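Listenarchiv durchsuchen Suchbegriff eingeben Los

Betreff: Re: [papierdrachen] Welche Schnur für die Waage?
Von: Rutilio Ayala
Datum: 6. April 2019

Liebe Liste, liebe Rodica,

Rodica Coman schrieb:

> Hallo zusammen,
> ich habe im Januar meinen ersten Edo gebaut, nach dem Plan aus
> dem Zonach-Heft, mit Washi und Bambus. Das Segel ist gut
> geworden, aber die Waage macht mir Sorgen. Ich habe Baumwollzwirn
> genommen, weil er im Haus war. Auf der Wiese in Draltville ist
> der Drachen dreimal nach links weggezogen und jedesmal
> eingeschlagen. Zu Hause habe ich nachgemessen, und zwei Schenkel
> waren länger als vorher.
> Meine Fragen: Welche Schnur nehmt ihr? Und wie lang muss die
> Waage bei einem kleinen Edo sein? Im Heft steht nur "ausreichend
> lang".
> Gruß, Rodica

Ich antworte der Reihe nach und bitte um Nachsicht für mein Deutsch, es ist meine dritte Sprache und die Fachwörter habe ich zum Teil aus dem Wörterbuch.

Zuerst zur Schnur. Baumwolle ist für die Waage leider keine gute Wahl. Sie dehnt sich unter Zug, und sie dehnt sich bei jedem Schenkel anders, je nachdem wie viel Last dieser trägt. Dazu kommt die Feuchtigkeit vom Gras. Ich habe früher Leinenzwirn benutzt, der mit Bienenwachs gezogen war. Das funktioniert und sieht an einem Papierdrachen auch richtig aus, aber man muss das Wachs jedes Jahr erneuern. Seit drei Jahren nehme ich geflochtenes Polyester, dünn und schwarz. Manche in dieser Liste finden das unschön auf Washi. Diese Meinung respektiere ich, nur teile ich sie nicht.

Bitte die Schnur vor dem Zuschneiden recken. Ich hänge sie über Nacht an einen Haken im Treppenhaus, mit einer Wasserflasche unten. Danach lege ich sie offen auf den Tisch und lasse sie eine Weile liegen, damit der Drall herausgeht. Wer sie gleich wieder auf ein kleines Holz wickelt, hat den Drall am nächsten Tag wieder drin.

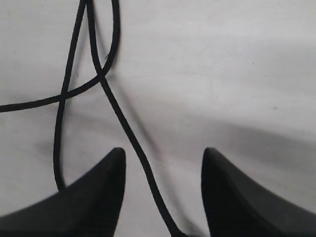
Dünne schwarze Schnur, lose in Schlaufen auf heller Fläche.

Nun zur Länge. In dem Büchlein von Cloutier, das leider seit langem vergriffen ist, steht als Regel: Die Waage soll beim Edo mindestens das Fünfzehnfache der Segelhöhe haben. Für die großen Drachen ist das vielleicht notwendig, für einen kleinen halte ich es für übertrieben. Mein kleinster Edo fliegt mit einer Waage von 294 cm, vom Segel bis zum Knoten gemessen, und er steht ruhig. Der nächstgrößere hat 401 cm. Kürzer würde ich nicht gehen, denn dann ziehen die äußeren Schenkel zu schräg und biegen die Querstäbe nach innen.

Schneide jeden Schenkel 30 cm länger, als du ihn brauchst. Das kommt einem verschwenderisch vor, aber man knotet öfter neu, als man denkt. Den gemeinsamen Knoten mache ich erst ganz am Schluss: Drachen flach auf den Boden, Gesicht nach oben, alle Schenkel senkrecht über dem Mittelstab zusammenführen, leicht spannen, mit einer Wäscheklammer festhalten. Dann jeden einzeln mit dem Finger anzupfen. Wenn einer schlaff ist, hört und fühlt man es sofort.

Dass dein Drachen nach links zieht, muss übrigens nicht allein von der Waage kommen. Hast du die Querstäbe einmal auf dem Finger balanciert? Bambus hat am dickeren Ende mehr Gewicht, und wenn alle dicken Enden auf derselben Seite liegen, hilft die beste Schnur nichts. Man legt sie abwechselnd. Im Zonach-Heft fehlt dieser Hinweis, ich habe nachgesehen.

Noch eine Frage an alle, die zum Treffen nach Tirkudport fahren: Weiß jemand, ob man dort wieder auf den Deich darf, oder nur auf die untere Wiese? Letztes Mal standen die Schafe oben und wir haben den halben Vormittag gewartet. Ich könnte im Auto noch zwei lange Drachenrollen mitnehmen, wenn sie nicht breiter sind als eine Tür.

Rodica, wenn du auch kommst, bring den Edo bitte mit, auch kaputt. Papier habe ich dabei, Kleister ebenfalls.

Mit herzlichen Grüßen
Rutilio

Zuletzt aktualisiert: vor 2 Tagen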